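Week 6: Standby power, or what the house does while you are asleep

Handout for the evening course. Bring it back next week, as I will not be printing it twice.

Last week we dealt with things that use electricity because we ask them to: kettles, ovens, the shower that one of you described as "emotional support". Tonight is devoted to things that use electricity without being asked.

1. Terms

Standby power is what a device draws when it is plugged in and not doing its main job. Some people call it phantom load or vampire power. I will be calling it standby, as I have taught this course in October and once was enough.

Three states are worth keeping apart in your notes:

Off: the contacts are open and nothing flows. Rarer than you would think.
Standby: the device is waiting for a remote, a button, a signal or a timer.
Idle: the device is fully on and nobody is using it. A games console on its menu screen is idle, and so is the television in the Kellevness community centre, which has been showing the input menu to an empty foyer since July.

Idle usually costs a good deal more than standby. People lump the two together and then blame the phone charger.

2. The arithmetic

You need one sum. Watts multiplied by hours, divided by a thousand, gives kilowatt-hours, and kilowatt-hours are what you pay for.

Take a hi-fi that draws 3 watts on standby. There are 8,760 hours in a year. Assume it is never played, which in my house is accurate. That gives 26.28 kWh over the year. Multiply by the unit rate on your own bill. Please do not use the rate on your neighbour's bill, however much more cheerful it is.

The old set-top box I passed round in week 2 drew 48 watts with somebody watching it and very nearly the same with nobody watching it. Pressing the button on the front turned off the light on the front.

3. Measuring it

Plug-in meters can be borrowed from the front desk. Sign for them. The Clurkier ones are easier to read and the Pekulus ones are easier to find, for reasons you will discover.

Measure for a full day where you can. A fridge cycles on and off, a printer wakes up to clean its own heads at whatever hour suits it, and a reading taken over five minutes tells you mainly about those five minutes. Write down what the device was doing as well as the number. "Router, 9" is of no use to anybody by Thursday.

Very small loads are a nuisance. Cheap meters become vague at the bottom of their range, and some will show zero for anything under a watt or so. Treat a zero as "too small for this meter to see". You may still be paying for it, though you will not be paying much.

4. Where it goes

Shigeru Matsuda went through his whole flat for last year's project and has kindly let me keep using his figures. His total for the year came to 431 kWh of standby and idle together. His full consumption was almost 3,000 kWh, so that is roughly one unit in seven. He had expected the bedroom to be the worst room. It was the desk, by a distance: a computer that never properly slept, two speakers and a label printer he had used for labelling the label printer.

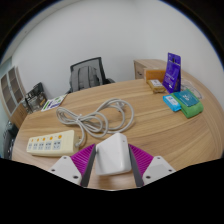
Chargers come in for more abuse than they deserve. A modern one left in the wall with nothing on the end of it generally draws a fraction of a watt. Older ones, the heavy sort with a transformer inside, can draw several times that, and you can often tell by putting a hand on one: if it is warm and charging nothing, the warmth is on your bill. Unplug those first. Unplug the others if it makes you feel better.

A switched power strip is the cheapest fix for a cluster of devices, with two cautions. Do not put the freezer on it. And check what else loses its memory when the power goes, or you will spend each morning explaining the date to a recorder.

5. For next week

Pick one room. List everything plugged in, measure what you can, estimate the rest and mark clearly which is which. One side of A4.

Reading: Šimkus, chapter 4, skipping the section on aquariums unless you have one. The table of typical loads at the back is old, and the television figures in it should be read as history.

Anyone still holding a meter from week 3, the desk knows who you are.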